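Call for Participants: Home Trial of the Farkeo Hand-Held Gripper Kit

Posted January 18, 2022

Esida is accepting applications from adults who wish to take part in a paid home trial of the Farkeo kit. Farkeo is a pair of hand-held grippers with a recording unit, offered to laboratories and companies that teach robots to do household work. Before the kit goes on general sale, we need to know how well it serves people who have never used one.

The trial covers clothing only. Participants will fold, turn and stack everyday garments on a table in their own home, holding one gripper in each hand. No robot is delivered to the home. The recordings go to our partner Okeke, where they are used to train a folding arm for small laundries.

What we ask of participants
Each participant completes 92 short sessions within the trial period. Garments should vary in fabric and thickness – jackets, sweatpants, shirts and towels are all suitable. An ordinary table is sufficient, and the tablecloth may stay on. Other people in the household should not be visible while recording is under way.

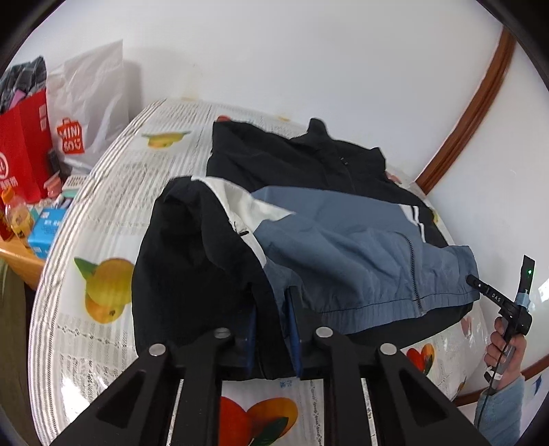

Garments are held at the lower edge with the two finger pads.
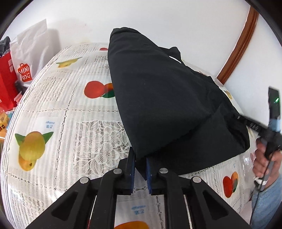

Do I need to buy special clothes for the trial?
Participants use clothes they already own. Items with zippers, cords or printed lettering are welcome, but anything fragile or valuable should be left out.

Who may apply
Applicants must be 18 or older, have full use of both hands, and be able to stand at a table for the length of a session. Experience with robots is not required. Employees of Esida, Okeke or Bitico, which manufactures the finger pads, are not eligible.

Payment and equipment
Participants who complete all sessions receive $448, paid in 3 equal parts. The kit is delivered with a charger, a carrying case and a printed guide, and must be returned at the close of the trial. Normal wear to the pads is not charged to the participant.

How to apply
Complete the form on the Esida trials page and attach a short note on the table you plan to use and the kinds of garments you have at home. Rakiya Ojo reviews all applications. Selected applicants will be invited to a video call with Temitope Iyamu, who will explain the consent form and answer questions about how recordings are stored – please read the form before the call.

Questions about eligibility may be sent to Rosario Bianchini through the contact page. Applicants who are not selected will be notified by email.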